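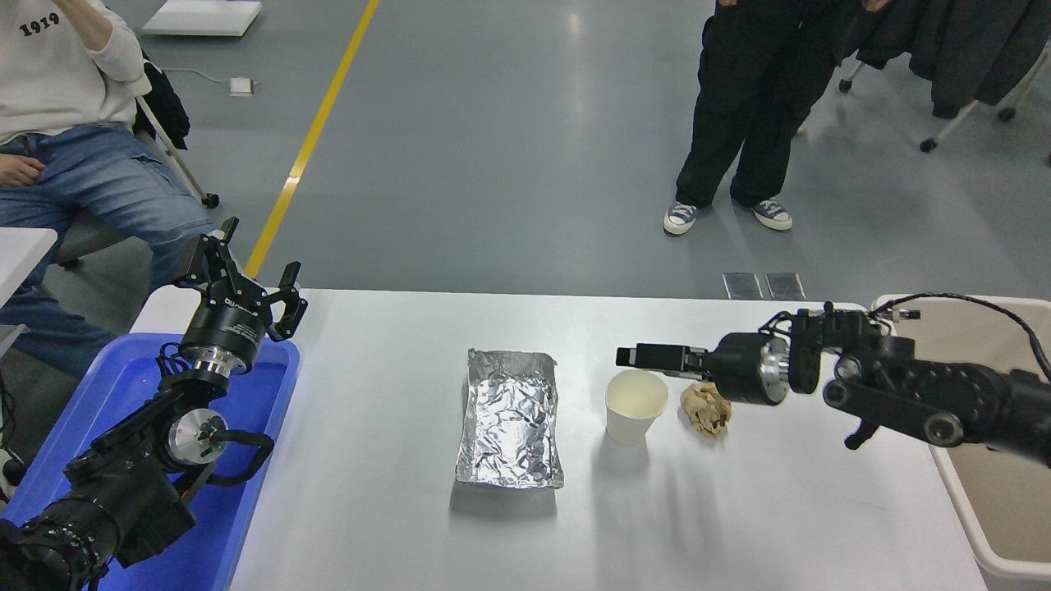 What I've been watching: The Urari Ledger

I was going to write about something cheerful this week. I had a baking show all picked out! Then on Saturday night I put on the first episode of The Urari Ledger, thinking I'd give it half an hour before bed, and well, you can guess how that went. I finished the last one on Monday with cold tea and a crick in my neck.

If you missed it when it landed in October, it's a six-part documentary series on Skusico, directed by Krisztina Kiss, and it's about a bookkeeper called Kocsis who spent 11 years in prison for setting fire to the warehouse where he worked. The case against him came down mostly to handwriting. There was a ledger with some ugly entries in it, an examiner who swore up and down that the entries were his, and a jury that (understandably, I think) took the man with the magnifying glass at his word.

Episode 2 is the one I keep going back to. Kiss gets three different examiners to look at the same pages, one after another, and doesn't tell any of them what the others said. I won't spoil what happens, but I paused it and went to get my husband out of the garage so he could see it too. He'd missed the whole first hour and still sat down and stayed.

What I liked is how patient it is. So many of these shows give you the spooky piano and the drone shot of the woods every five minutes, and I was braced for it. Kiss mostly lets people talk. There's a long stretch with Kocsis's sister going through the letters he wrote her from prison, and she reads one about the cafeteria running out of mustard, and I was a mess. Over mustard!

I do have gripes. Episode 4 wanders off into the history of the Dukeck company, which owned the warehouse, and I really didn't need the founder's entire childhood. The reenactments are a bit much too, especially the actor playing the night watchman, who looks around as though he's heard a ghost every time he picks up a flashlight. And the timeline gets muddled in the middle. I had to rewind more than once to work out whether we were before or after the second appeal.

The finale pulls it back together, though. The trial transcript runs to more than 2,000 pages, and one of the defense lawyers walks us through the single exchange she thinks decided everything. It takes up 17 lines. She reads it out loud at her kitchen table, both parts, and then she takes off her glasses and the camera just stays on her. I've thought about it every day since.

A couple of you wrote in after my last true-crime pick to say it was too gory. This one isn't. There's the fire itself and some rough material about prison life in episode 3, but I'd be fine watching it with my mother, and she leaves the room for hospital dramas.

All six episodes are up now. If you get through them before next week, write and tell me what you made of the sister's last interview, as my husband and I are still arguing over it. Baking show next time, I promise.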